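Practice table, Plistwood

We've had the two-handed rig at the Rindavby site since June, and it has changed our Wednesdays completely! Packing used to mean 19 trays each before lunch. Now two of us set out the toy food, watch the hands work and note down every fumble.
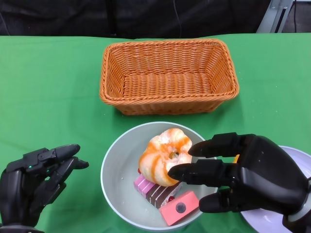 Right hand over the doughnut, basket still empty.

My wrists are grateful, and I get to argue about cake slices for a living. We do miss the chatter along the old line a bit, so we've kept the 3 o'clock tea break (everyone comes, even Long bay).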